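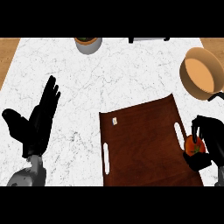
Vue simulée, tomate dans la main droite, main gauche ouverte et vide.

Cahier d'atelier, projet étudiant « tomate »
30 septembre 2022
Rédaction : Bastian. Relu en partie par Mareike, ses remarques sont signalées MO.

Repris la simulation à partir de la version que Lutz avait laissée sur le poste du fond. Il m'a fallu la moitié de la matinée pour la relancer : le chemin vers les maillages des mains pointait encore vers son répertoire personnel. Corrigé dans le fichier de lancement, chemins relatifs partout maintenant. Si quelqu'un a une copie locale, refaire une synchronisation avant de se plaindre que les doigts ont disparu.

Rappel de la tâche, pour ceux qui reviennent de stage : la main droite saisit la tomate, l'amène au-dessus de la planche, la dépose. La gauche ne sert à rien dans cette première partie, elle reste en attente, paume ouverte. Elle n'intervient qu'à l'étape du transfert dans le pot, que nous n'avons pas commencée. Mme Steinbach veut voir la première partie complète avant la pause de décembre, et elle a bien précisé : en simulation d'abord, pas un seul essai sur le matériel avant qu'elle ait signé la fiche.

1. Prise

La prise par-dessus fonctionne mieux que la prise latérale. Avec la latérale, l'index touchait la tomate en premier et la faisait rouler vers le bord avant que le pouce soit en place. J'ai repris l'idée d'Anneliese : approche légèrement inclinée, la paume passe dessous, les doigts se referment par le haut. L'ordre de fermeture est désormais fixé dans Calel (notre script de séquence, pour les nouveaux) : paume en contact, pouce, puis les doigts ensemble.

Points à retenir :
- la vitesse de fermeture compte plus que la force. Trop vite, la tomate part avant que la paume soit dessous ;
- le calice n'a pas de géométrie de collision propre, il est seulement dessiné. Les doigts le traversent si la tomate est mal orientée. Sans conséquence pour la prise, mais laid dans les vidéos ;
- l'orientation de départ de la tomate est tirée au hasard, sa position aussi, dans une zone trop étroite à mon goût.

MO : élargir la zone, oui, mais pas avant d'avoir une série de référence avec la zone actuelle. Sinon on ne saura pas à quoi comparer.

D'accord avec elle. Série de référence lancée à midi, 200 essais, mêmes réglages du début à la fin, graine notée dans le fichier de configuration. Je n'ai touché à rien pendant que ça tournait, j'en ai profité pour ranger l'armoire à câbles.

2. Contact avec la planche

C'est le gros souci du jour. Quand la main arrive à l'extrémité droite de la planche, les doigts du bas passent très près du bord. Dans plusieurs essais ils accrochent et le poignet encaisse un couple absurde, puis la tomate est éjectée à l'autre bout de la cuisine. Ça a fait rire tout le monde une fois.

Première hypothèse : la hauteur de passage est trop faible. Je l'ai augmentée. Moins d'accrochages, mais la dépose devient mauvaise, la tomate est lâchée de trop haut et roule.

Deuxième hypothèse, et je crois que c'est la bonne : la forme de collision de la planche est un simple pavé, alors que le modèle affiché a deux poignées découpées et un bord supérieur qui n'est pas parallèle à celui du plan de travail. Le pavé déborde donc un peu du dessin côté droit. La main heurte quelque chose qui n'existe pas à l'écran. J'ai affiché les enveloppes de collision pour vérifier, le débord est net.

Deux solutions possibles. Soit on découpe la planche en plusieurs volumes convexes et on laisse les fentes des poignées ouvertes. Soit on garde un pavé, mais ajusté au dessin, et on oublie les fentes. Anneliese préfère la première, elle craint que plus tard un doigt doive entrer dans une poignée. Je préfère la seconde pour cette semaine. Les fentes n'ont aucun rôle tant que personne ne soulève la planche.

Décision provisoire : pavé ajusté. Anneliese prépare la version découpée de son côté, dans une branche séparée, sans urgence.

3. Main gauche

Elle ne bouge pas pendant la prise et c'est voulu. Par contre sa posture d'attente est à revoir. Pouce complètement écarté sur le côté, doigts vers le haut : c'est la posture par défaut du modèle, personne ne l'a choisie. Sur le vrai montage, garder le pouce dans cette position longtemps ferait chauffer le moteur, d'après Lutz, qui a démonté une main l'an dernier et qui est le seul d'entre nous à savoir comment elle est faite dedans.

À faire : définir une posture de repos, doigts à demi fléchis, pouce rentré. La mettre dans Calel comme état nommé, « repos_gauche », et faire la même chose à droite par symétrie. Attention au signe des angles du pouce, il est inversé d'une main à l'autre. J'ai perdu une heure là-dessus au printemps et je ne suis pas le seul.

4. Décor et placement

Discussion avec Lutz sur le pot. Il trouve qu'il est trop près du bord droit et que la poignée va gêner le coude quand le bras droit reviendra en arrière. J'ai rejoué la trajectoire de retour au ralenti : pas de contact, mais la marge est faible. On le laisse où il est jusqu'à l'étape du transfert. Si on le déplace maintenant, il faudra refaire la série.

La plante et l'objet gris du fond sont de la décoration, aucun des deux n'a de rôle dans la tâche. Ils alourdissent un peu le rendu. Mareike tient à les garder, pour que l'algorithme de vision ne s'habitue pas à un plan de travail vide. Gardés.

Le marbre blanc pose une question plus sérieuse. Il y a très peu de contraste dans les veines, et la tomate ressort tellement bien que la détection par couleur marche presque sans effort. Avec une planche brun-rouge et une tomate rouge orangé, c'est déjà moins confortable : au moment de la dépose, le masque de segmentation mord sur le bois. J'ai resserré le seuil sur la teinte, c'est mieux, mais je n'aime pas régler un seuil à la main pour une seule lumière. Il faudra varier l'éclairage et la texture du plan. MO : et la couleur de la planche.

5. Résultats de la série de référence

Terminée en fin d'après-midi. Je ne recopie pas tout, le tableau complet est dans le dossier partagé, sous-dossier « reference ». En gros :
- la prise elle-même est bonne, les échecs restants viennent presque tous d'une tomate couchée sur le côté, calice vers la paume ;
- les échecs au passage du bord de planche sont les plus fréquents, ce qui colle avec le problème de collision décrit plus haut ;
- quelques déposes comptées comme réussies par le script ne le sont pas à l'œil. La tomate roule encore au moment où le script s'arrête. Le critère de fin est trop indulgent.

Pour le dernier point, j'ai ajouté une attente avant la vérification, et la vitesse de la tomate doit être sous un seuil. Pas encore testé sérieusement.

Même série à refaire demain avec le pavé ajusté, 200 essais aussi, même graine. Ne pas changer le critère de fin entre les deux, sinon la comparaison ne vaut rien. Donc : d'abord la série avec l'ancien critère, ensuite seulement le nouveau. Je le note en toutes lettres parce que j'ai déjà fait l'erreur inverse.

6. Divers

Le poste du fond redémarre tout seul quand on lance le rendu et l'entraînement en même temps. Ne pas faire les deux. Alimentation à contrôler, Lutz s'en occupe.

L'outil Prollolex que nous utilisons pour relire les journaux d'essais n'accepte pas les accents dans les noms de fichiers. « référence » est donc devenu « reference ». Merci de ne pas corriger.

Le groupe Sumska demande s'il peut reprendre notre modèle de planche pour sa présentation. Je n'y vois pas d'inconvénient, mais je leur ai dit d'attendre la version avec la bonne enveloppe de collision. Mme Steinbach est d'accord sur le principe.

Mareike a commencé la page de garde du rapport. Elle a mis « Oltmanns et al. », on en reparlera.

Reste à faire, par personne :
Anneliese - planche en volumes convexes, branche séparée.
Lutz - alimentation du poste, puis relecture des limites articulaires du pouce.
Mareike - variantes d'éclairage, trois ou quatre suffisent pour commencer, plus les couleurs de planche.
Moi - pavé ajusté, deuxième série, postures de repos, et renommer les états dans Calel pour que « ouvert » et « attente » ne désignent plus la même chose.

Question ouverte pour la réunion : est-ce qu'on impose l'orientation de la tomate au départ, le temps de régler le reste, ou est-ce qu'on garde le tirage au hasard ? Je suis pour garder le hasard. Lutz est contre, il voudrait une tâche qui passe à tous les coups avant de la compliquer. Mareike n'a pas encore donné son avis.

Ajout du soir : pavé ajusté en place, une dizaine d'essais à la main, pas d'accrochage au bord droit. Trop peu pour conclure. La série est programmée pour cette nuit, rendu coupé, écran verrouillé. Ne pas éteindre le poste.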